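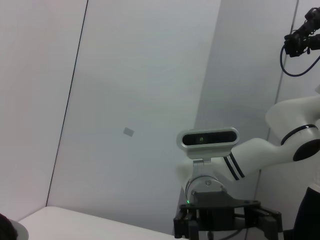 The Juveo gripper went back on the second arm in November, and I have now run it long enough to compare it with the Folivell it replaced. Both are parallel grippers with two fingers, both bolt to the same flange, and both were driven from the same controller with the same program. The depth camera stayed on its bracket above the flange for both sets of runs, so the hand-eye calibration only had to be checked after each swap, not redone. The Juveo has a small green indicator light on its side, close to the flange, and I have come to rely on it more than on the status message, which lags.

The test was dull on purpose. Pick a part from a fixed tray, move it over the white table, set it down, return. I used four parts: a machined aluminum block, a plastic cap, a foam cube and a short length of tube. Speed and acceleration were the same throughout. I logged every cycle and stopped only for faults.

Total cycles logged: 3493. Of those, 1026 were with the Folivell and the rest with the Juveo. The sets are uneven, so I compare rates and not totals. Faults came to 62 across both grippers, and most of them were on the tube.

The Folivell closes faster. It also overshoots its force setting on soft parts, and the foam cube showed it: by the end of its run there were permanent dents where the fingers met. Lowering the force fixed the dents and brought back slips on the aluminum block. I ended up with a separate setting for each part, stored in the controller, and had to remember to load the right one. I forgot twice.

The Juveo is slower to close and holds its setting much better. One force value worked for the block, the cap and the foam. The tube still needed its own. Its position feedback is the better of the two, and I could tell a missed pick from a good one by finger width alone, without asking the camera.

Cabling is the part I like least on either one. The Juveo's cable leaves low and makes a loop, and with the wrist turned far enough the loop gets close to the fingers. I limited the last joint in software. Koen Martens suggested a spring clip on the forearm, and I will try it when I next have the arm powered down.

On the camera: at close range the depth image has holes on the aluminum block, as expected from a shiny part. Approaching at a tilt helped. Blair Baird sent me a filter he wrote for Solar, and it fills small holes well but rounds off the edges of the cap, so I use it for the block only.

I have not tried the Coste fingers yet. They add up to 6 mm of reach per side, and the tube grasp will have to be retaught for them. Same program, same speeds, same tray. The log format will change slightly, with finger width recorded at both pick and place.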